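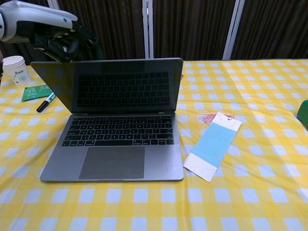
Laptop and bookmark on the table, screen dark.

Ulside Broadband Support
Ticket subject: Connection drops every evening, Long Road, Vunville
Status: Closed, resolved
Category: Fixed line, intermittent fault
Equipment: Jivar modem/router, supplied by Ulside
Opened: April

Original message from customer

The internet at our house goes out most evenings. It has been doing this since the end of winter. The usual pattern is that everything works through the day, then sometime after dinner the connection stops. The Wi-Fi stays up on all devices, with full bars, but no pages load. The light marked LINE on the Jivar goes from solid green to blinking green, then off, then blinking again. It comes back by itself after a few minutes. Some nights it does this once and some nights it keeps going until we give up and go to bed.

What I have tried so far:
Restarted the modem from the button on the back.
Unplugged the modem at the wall and left it off overnight.
Swapped the power strip for a different one.
Moved the modem off the bookshelf so it has air around it.

None of it made any difference. I work from home part of the week and I have had to use my phone as a hotspot, and I am close to the limit on my phone plan.

Reply from support

Thank you for the details. If the LINE light goes out, the modem has lost its signal from our equipment. That is separate from Wi-Fi, so there is no need to change any Wi-Fi settings or reset your wireless password.

Please do the following and post the results here.

Find the main phone jack, where the line enters the house. It is normally larger than the others and has a removable lower cover.
Plug the modem straight into that jack with the cord that came in the box. Do not use an extension cord.
Unplug everything else from the phone jacks in the house. This includes cordless phone bases, fax machines, alarm panels and satellite receivers.
Leave it set up like this for 3 evenings.
Each time the line drops, write down the time and what the LINE light does.

Also open the modem's status page and copy the numbers under "Line Statistics" once while the connection is good and once right after a drop.

Reply from customer

I found the main jack. It is in the hall closet behind the coats. The modem had been on a long flat cord running under the carpet to the living room, and the cord was there when we bought the house. I have taken that out and the modem is now on the closet shelf with the short cord. Wi-Fi is weaker in the back bedroom but I can live with that for now.

We have one cordless phone and I unplugged it. We don't have an alarm or satellite.

The first evening was fine and I thought that was the end of it. Second evening it dropped while we were watching a movie, and then again before the movie was over. Third evening it dropped again. Same thing with the light, blinking, then off, then blinking, then solid.

Line Statistics while working: noise margin down 9.1, attenuation down 31.
Line Statistics after a drop: noise margin down 2.2, attenuation down 31.

I don't know what these mean but the first one changed a lot.

Reply from support

Those numbers are useful. Attenuation is mostly a matter of how far the signal travels. Our records put you a little more than 2000 feet from the cabinet, and your figure is reasonable for that. It did not move between the two readings, so a broken wire or a bad joint is less likely, although it is not ruled out.

Noise margin is the gap between your signal and the background noise on the line. When it gets too small the modem can't hold the connection and has to start over. Yours is healthy when things are working and very low around a drop. Something is putting noise on the line in the evening.

We ran a remote test from the exchange side. Resistance and capacitance are both normal. We did the test in the morning, when by your account there is no fault, so a pass at that hour does not tell us much.

At this point we can send a technician or you can look for the noise source yourself first. If a technician comes out and the cause is something inside the home, a visit charge may apply. We would suggest trying the search first.

Searching for a noise source

You need a battery-powered AM radio. A car radio will not do for this.

Wait until the line is dropping or the noise margin is low.
Tune the radio to the bottom end of the AM dial, to a spot with no station.
Turn the volume up until you hear a soft, even hiss.
Hold the radio near the modem, then walk slowly through the house.
Listen for a buzz, a whine or a fast clicking that gets louder as you approach something.
When you find a loud spot, switch off whatever is there and see if the noise stops.

Common causes are cheap power adapters, dimmer switches, LED bulbs, aquarium lights, treadmills, electric fences and older plasma televisions. The power adapter of the modem itself can also be at fault.

Reply from customer

It took me a while to get hold of a radio. My neighbor had one in the garage.

I walked around on Saturday after it got dark. The radio buzzed a little near the TV and near the microwave clock but it faded a step or two away. By the hall closet it was loud. I thought it was the modem, so I unplugged the modem, and the buzz kept going. Then I went out the front door and it was louder still on the porch. The loudest place is the porch ceiling next to the light.

We have string lights along the porch rail and a porch light that comes on by itself at dusk. I turned off the string lights and nothing changed. The porch light has no switch that I know of, it runs from a sensor. I turned off breakers until it went out, and the buzz stopped as soon as it did.

The phone wire comes into the house right there. It runs down the porch post and goes through the wall into the closet.

I have left that breaker off. It also runs the doorbell and the outlet in the hall, so this can't be permanent.

Reply from support

Good work on the search. A dusk sensor fits the pattern you described. Your line was fine by day and dropped in the evening, which matches a light that is only on after dark. LED bulbs have a small power supply in the base, and some of them radiate a lot of noise when used with a sensor that was designed for the older type of bulb.

Please try these in order, leaving a night or two between each so that we know which one worked.

Put the breaker back on and take the bulb out. Check the noise margin after dark.
If the margin is good, fit a different bulb. Use one whose package says it can be used with a photocell or dusk-to-dawn sensor.
If the margin is still bad with no bulb in the socket, the sensor is the likely source and will need to be replaced. If you are not comfortable with house wiring, have an electrician do this.

Please leave the modem in the closet until this is finished. If you move it at the same time, the results will be hard to read.

Reply from customer

Bulb out, breaker on: no drops. Noise margin was 8.8 at nine in the evening. I checked it again at bedtime and it was about the same.

I got a new bulb from the hardware store, the kind that says dusk to dawn on the box. The first night was good. Second night also good. The radio makes a faint buzz if I hold it right up against the fixture and nothing at all down by the door.

The old bulb was one I put in during the winter when the previous one burned out. I should have thought of that, but I would never have connected a porch light with the internet.

Two questions. Can I plug the cordless phone back in? And can I put the modem back in the living room? The closet is not ideal, it gets warm in there with the door shut.

Reply from support

You can plug the phone back in. Use one of the small white filters from the modem box between the phone and the jack. Without a filter you may hear hiss on calls and the line may drop when the phone rings.

For the modem, please don't go back to the flat cord under the carpet. Flat cord is not twisted and picks up noise easily along its length. Either of these will work:

Keep the modem in the closet with the door open a little, and place a Wi-Fi extender in the living room.
Run a twisted-pair phone cord from the main jack to the living room. Ask for this by name at the store, and keep it away from power cords where you can.

After the move, check the noise margin once in the evening. Anything above 6 is fine.

Your line speed may seem a little low for the next few days. After repeated drops our system lowers the speed to keep the connection stable, and it raises it again once the line has been steady. Restarting the modem will not hurry this along, and frequent restarts can set it back.

Reply from customer

I bought the twisted cord and ran it along the baseboard. Modem is back on the bookshelf. Noise margin 8.4 after dark, and it has stayed up for 4 evenings in a row now. Speed is back to what it was last fall. The phone works with the filter.

You can close this.

Support note on closing

Cause: electrical noise from an LED bulb on a dusk sensor, mounted beside the incoming phone wire. Untwisted extension cord inside the home may have added to the problem.
Fix: bulb replaced, extension cord replaced, filter fitted to phone.
Technician visit: not required.
Charge: none.
If the fault returns, reply to this ticket to reopen it and include a new copy of the Line Statistics page.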